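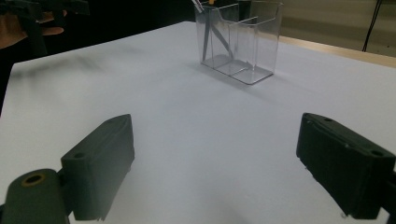
Is a matte white tabletop a pain to keep clean? Less than I feared, as long as you wipe up coffee the same morning and keep a soft cloth nearby.

I have had the Drolwood Kun table since March, and people keep asking me about that before they ask anything else, so I thought I'd put it first. Now for the rest of it, and pour yourself something, because I have never written a short review in my life.

We needed a table that could be a desk until supper and a dinner table after. Our old one was a hand-me-down oak thing with a leaf that stuck, and my elbows had been complaining about its edge for years. I looked at far too many replacements. The one I nearly bought was the Ano from Ikitz, which costs $100 less and has a lovely rounded shape, but I sat at it in the store and my knees hit the apron every single time I crossed my legs. My friend Noémi Hajdu is a good bit shorter than I am and thinks hers is perfect, so do go and sit at one before you take my word for it.

The Kun cost me $300 plus $40 for delivery. It came in two boxes, one of them very heavy, and the driver would only bring them as far as the porch. If you live upstairs, line up some help ahead of time. My neighbor Omprakash Bhatia came over and took the other end of the big one, and then stayed to help put the legs on (and to eat most of a coffee cake, which was a fair trade!).

Assembly was mostly pleasant. The drawings are large and clear, the bolts come in labeled bags, and the hex key is a proper long one that doesn't chew up your palm. Step 9 is the exception. It has you tighten the cross rail all the way before the last leg goes on, and when we did it that way the holes wouldn't line up. We backed everything off, put all the bolts in finger tight, stood the table up, and then went around snugging them down. After that it went together beautifully. I wrote to Drolwood about it and had a very kind answer from a Katalin Kovács in customer care, who said a corrected sheet was being printed and mailed me a spare bag of bolts without my asking.

How is it to live with? I like it more than I expected to. The top has a soft, dry feel under your forearms, and I don't get glare from the window in the late afternoon the way I did with the glossy desk I used at my last job. Paper slides on it a little more than I'd like – I keep a blotter out when I'm writing cards. Pencil comes off with a damp cloth. Ballpoint comes off with a damp cloth and some patience. Turmeric, I'm sorry to say, left a faint yellow shadow that took several days of baking soda paste to fade, and I can still find it if I go looking. We use placemats for curry now.

Fingerprints are better than on a shiny top, but hand lotion and butter do leave dull patches. Warm water with a drop of dish soap takes care of those. I would stay away from the scrubby side of the sponge. The care leaflet says so too, and I tested it on the underside and got a little polished streak that hasn't gone away.

As for sturdiness, there is a slight wobble if you lean hard on one end, and our floor has to take some of the blame. The feet screw in and out, so I leveled it the first evening and again a month later, and it has been fine since then. My brother-in-law Szabolcs Boros does jigsaw puzzles on it when he visits and he is a leaner, elbows and all, and he has no complaints. My typing doesn't make the water glasses shiver, and that was my real worry.

A few small grumbles. The corners are squarer than they look on the website, and my hip has found one of them more than once. There is no place at all to tuck a power cord, so mine runs down a leg with two fabric ties. And I do wish they sold a bench to match, since the chairs in the same line are priced as if they were made for royalty.

Would I buy it again? Yes, I would, and I'd probably buy it in white again too, even after the turmeric. If you have little ones with markers, maybe go and see the gray one first. I'm told it's the same finish, and the store had a sample square of it by the register that you could rub with your thumb.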